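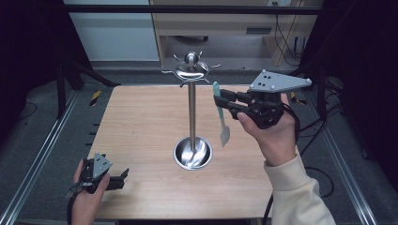
*By Loubna Kettani, open house coordinator, Stillico*

# About Stillico

Stillico teaches robot arms to handle ordinary household things: spoons, lids, dish towels, drawer pulls, the hooks on a utensil stand. We work from recordings made by people doing the same tasks with a pair of hand-held grippers. The recordings are cleaned up, labeled and used to train the software that moves the arms.

We rent the ground floor of a former print shop. The front room is for recording and the back room is for the robots. Between them is a hallway with a coffee machine, a coat rack and the shelf where we keep the props.

## What we do

Most of our work is tabletop work. A customer gives us a list of tasks and we set up a table for each one. An operator holds a gripper in each hand and does the task over and over, with small changes: the stand is turned a little, the spatula starts on the other side, the table is moved closer. A hook is harder than it looks. The hole in a spatula handle is small, the jaws hide part of it, and the rack on top of the stand turns if you bump it.

When we have enough good recordings, the software team trains on them and we try the task on an arm in the back room. If the arm does poorly we go back to the table and record more. This can go on for weeks.

We don't build arms. We use arms made by other companies and concentrate on what they do once they reach the object. Our grippers are put together in house, and the jaws get replaced often.

## Who we work with

Mondari was our first customer and is still the one we see most. They make kitchen fittings and wanted to know whether an arm could put utensils away after washing. The hanging tasks started with them.

Tatar handles our data storage and checks recordings for dropped frames and bad timing before they go to training. Koo supplies tables, rails and brackets, and has been patient about changes to the drawings.

We are a small company. Everyone on staff takes a turn as an operator, including the people who mostly write code or send invoices. It keeps the task notes readable.

## The open house

We open the workshop to the public twice a year, in spring and again in December. I run these days, so this part of the page is longer than the rest.

The last one brought in roughly 50 people. They were neighbors, a group from the community college, a few families, and engineers from Mondari who had only seen our work on a screen. We kept the groups small, as the recording room gets crowded quickly.

Each group started at the recording table. An operator worked through the utensil stand task and talked about it along the way: how the wrist has to turn before the jaws close, why you grip a handle near the end, when to let go. The second gripper gets less attention from visitors, but operators use it all the time. It steadies the stand, turns the rack, or just waits by the table until it's needed.

After that, visitors could try it. Adults often went too fast and knocked the utensil off the hook. The younger ones slowed down sooner. One woman who said she had worked in school kitchens for most of her life hung a spatula cleanly on her first try, then asked why the rack wasn't mounted on the wall. We wrote that down, and a wall rack is now on the task list.

In the back room, one of the arms did a shorter version of the same job. It placed some utensils well and missed some. We leave the misses in. People ask better questions when they have seen one, and the questions are a good part of why we hold these days.

### Questions visitors asked

**Does the arm copy exactly what the person did?**
No. It learns from many recordings together, and what it does depends on where things are on the table at the time.

**How many recordings does one task need?**
It varies. We plan for 100 to start with, look at the results, and decide from there. Soft things such as towels take more than hard things such as spoons.

**Why not have the person move the robot directly?**
We did that in our early work and still do for some jobs. With the hand-held grippers an operator can work at close to a normal speed and can feel when something is slipping.

**Do your arms' hands get tired? (This was from a boy near the front.)**
They don't, but the motors warm up and we give them breaks. The operators get tired well before that. A recording shift with us is two hours, and then someone else takes over.

**Can I buy one?**
We don't sell to homes. If you run a kitchen, a care home or a lab and have a task in mind, write to us.

## Coming to the next one

The next open house is in December. Doors open at 10 a.m. and the last group goes in at 3 p.m. There is no charge. You don't need to sign up unless you are bringing a school group, in which case please email a few weeks ahead so we can put you in a quieter slot.

Some practical things:

- Closed shoes, please. There are cables on the floor in the recording room.
- Long hair should be tied back if you want to try the grippers.
- Stay behind the line on the floor in the back room when an arm is moving.
- Photos are fine in the recording room. In the back room, ask first.
- The entrance on the street has a step. The side door by the loading bay is level, and someone will let you in if you ring.

Parking is tight. The lot behind the building is shared with the upholstery shop next door and they need their spaces in the morning, so use the street if you can.

## Contact

For school groups and open house questions, ask for Loubna at the front desk or use the visitor form on this site. For work inquiries, use the project form and tell us what the object is, where it starts and where it should end up. A phone photo of the object helps a lot.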